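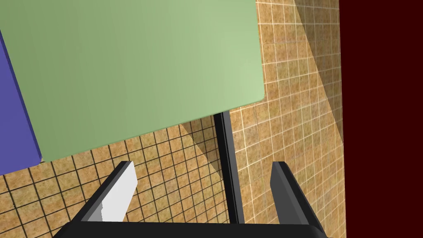
Wrist view and gripper checklist: Zedov simulation kit, trial copy

Filled in by Gizella Fekete, November 2025. Ziad Nimri gets the second pass.

1. Both fingers in view from the wrist: OK. Black on black, but I had no trouble telling them from the palm bar.

2. Finger pads readable: PARTLY. The left pad is bright white and lovely! The right one doesn't show at all from this angle, so I'd like a second view before I sign for it.

3. Gap clear before closing: HOLD. There's a slim black rod standing in the gap, and the manual (all 147 pages of it) doesn't say if it's part of the kit. I've asked Grornevex. Please don't run a close command until they write back.

4. Clearance to green panel: CHECK AGAIN. The left fingertip looks awfully near the lower edge to me. I want the real distance out of the log, my eyes aren't good enough for this.

5. Floor and lighting: OK. Love the little speckled tiles. Dark grout on one side and cream on the other, though, so try your edge detection on both.

6. Stop command: OK, tried it from the menu and from the keyboard.

7. Speed limit on first load: FAIL. It came up at 300 and our sheet says 210. Easy fix, but set it every single time you open the thing.

Still open: 3, 4 and 7, plus the extra view for 2.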